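Midcombe > Shared Files > Gear Bench > README

# README: gear bench recordings, Midcombe shop

Wrist camera view, gripper open, three gears on the plate and the fourth still on the cloth. 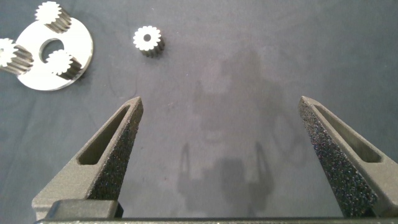
*Carrier plate and spur gears, seen from the wrist.*

Hi! I'm Ekua Agbenyega, and I ran the gear bench at Midcombe for years before I started looking after this folder. If you've landed here from the Iltanach planning page, you probably want the recordings and a quick idea of what's in them, so I'll try to keep it short (I won't manage).

## What's in the folder

- 172 recordings of the arm setting small spur gears on a round carrier plate
- `notes.txt`, one line per recording, typed by whoever was on the bench
- `shift_talks/`, my write-ups of chats with the crew, shared with their okay

The plate has a big hole in the center and the gears go around it. All the gears are the same size, so don't waste an afternoon looking for a part number in the file names like I did!

## What changed for us

I used to do this by hand, 80 plates on a busy day, and my thumbs knew it. Now the arm does the repeat placing and the bench person sets out parts, watches, and steps in when a gear won't seat. That's easier on the hands and harder on the attention. Genowefa Piątek told me she goes home less sore but more tired, and I've heard the same from the other shift.

Pay didn't drop, which was the first thing everyone asked. The job title changed to "cell tender" and we all still hate it. We did lose some of the talking, too - two people used to share that bench, and now the second chair is over at packing.

The new hires worry me a bit. I learned what a bad gear feels like by handling piles of them, and they don't get that, so we've put hand assembly back into training starting in May.

## Before you use it

The notes are uneven. Okabe shift writes a lot, Zatow shift writes "ok". Please don't use any of this to compare people's speed; the crew agreed to the recordings on that condition and I promised them. Notes marked `hand` mean a person finished the plate.

Last edited March 9, 2024. Fixes go to me, or leave a comment.

4 shares | 3 comments

**gpiatek:** For the record I said "tired in a different place." But fine, leave it.

**packing_lou:** The second chair squeaks. You can have it back.

**nightbench:** Could we get the notes as a spreadsheet? Scrolling through that text file is rough on a phone.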